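Cómo organizar el archivo histórico de una comunidad religiosa

Muchas congregaciones guardan décadas de sermones grabados, boletines, cartas y fotografías en cajas que apenas se abren. Con el tiempo las cintas se pegan, el papel amarillea y mueren las personas que sabían quién hablaba en cada grabación. Esta guía resume el método que seguimos en la congregación de Candley para ordenar 3351 documentos y 440 cintas de casete. Sirve para cualquier comunidad pequeña, sea cual sea su confesión.

Antes de empezar

Pida permiso por escrito a la dirección de la comunidad. El permiso debe decir qué se puede abrir, qué se puede copiar y qué se puede publicar. Las cartas pastorales, los expedientes matrimoniales y las listas de donativos suelen quedar fuera de la consulta pública.

Reserve una habitación seca, sin sol directo y con llave. No use el sótano. En Candley empezamos en la antigua sacristía y tuvimos que mudarnos en junio por la humedad.

Material necesario:
Cajas de cartón sin ácido
Carpetas y sobres de papel neutro
Lápices blandos (nada de bolígrafo)
Un reproductor de casetes revisado
Un ordenador con hoja de cálculo
Dos discos duros externos

Paso 1. Inventario sin mover nada

Anote lo que hay en cada caja antes de sacar su contenido. El orden original, aunque parezca caótico, da información: un boletín metido entre dos cartas puede indicar la fecha de ambas. Asigne a cada caja un número y escríbalo a lápiz en una etiqueta de papel.

En la hoja de cálculo bastan cinco columnas: número de caja, tipo de documento, fecha o década, persona mencionada y estado de conservación. Hubo quien quiso añadir una columna para el tema doctrinal. La quitamos a la segunda semana, cada uno clasificaba los sermones de una manera distinta.

Paso 2. Separar por series

Agrupe los documentos según quién los produjo: dirección, escuela dominical, grupo de mujeres, coro, obra social. Dentro de cada serie, ordene por fecha. Lo que no tenga fecha va al final, en una carpeta propia.

Retire clips metálicos, gomas y grapas oxidadas. Las fotografías se guardan de una en una. Si llevan una nota en el reverso, cópiela tal cual, con sus faltas de ortografía.

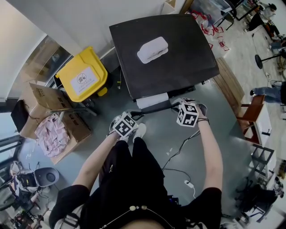

Zapatillas blancas sobre suelo de hormigón gris, junto a una mesa oscura.

Paso 3. Digitalizar las grabaciones

Empiece por las cintas más antiguas y por las que tengan una sola copia. Rebobine cada cinta completa antes de reproducirla. Grabe en WAV, a 48 kHz y 24 bits, sin filtros ni reducción de ruido. La versión limpia para escuchar se hace después, a partir de una copia.

Una cinta de noventa minutos ocupa noventa minutos de trabajo, más el cambio de cara y la revisión. Calcule el calendario con eso en la mano. Nosotros pasamos las cintas los sábados por la mañana y tardamos bastante más de lo previsto.

El nombre del archivo debe llevar la fecha en primer lugar (año, mes, día), después la serie y por último el número de cinta. Evite tildes, eñes y espacios.

Paso 4. Identificar voces y rostros

Convoque a los miembros de más edad en grupos pequeños, de tres o cuatro. Ponga fragmentos cortos, de dos minutos como mucho, y anote quién reconoce a quién. Si dos personas no coinciden, registre las dos respuestas.

Laine Ots, que cantó en el coro desde niña, identificó ella sola casi toda la serie de conciertos de Pascua. Gediminas Rozīte reconoció a tres predicadores visitantes que no figuraban en ningún boletín. Conviene grabar también estas sesiones, con el consentimiento de los asistentes, y archivarlas como una serie más.

Paso 5. Guardar las copias

Haga tres copias de cada archivo digital. Una queda en el ordenador de trabajo, otra en un disco dentro del edificio y la tercera fuera. La nuestra está en la parroquia de Vedell, que a cambio nos deja la suya. Abra los discos dos veces al año y compruebe una muestra de archivos al azar.

Paso 6. Abrir la consulta

Redacte una página con las normas: horario, quién atiende, qué se puede fotografiar y cómo se cita. Un modelo de cita que funciona bien es: Archivo de la comunidad, serie, caja, documento. Por ejemplo: Archivo de Candley, Sermones, caja 12, documento 1172.

Lleve un cuaderno de visitas con nombre, fecha y material consultado. Los documentos originales no salen de la sala.

Errores frecuentes

Plastificar fotografías o recortes de prensa.
Usar cinta adhesiva para reparar hojas rotas.
Tirar los duplicados antes de terminar el inventario.
Subir sermones a internet sin preguntar a la familia del predicador.
Dejar la única contraseña del ordenador en manos de una persona.

Revisión del texto: Gintarė Eglītis e Indrek Lill.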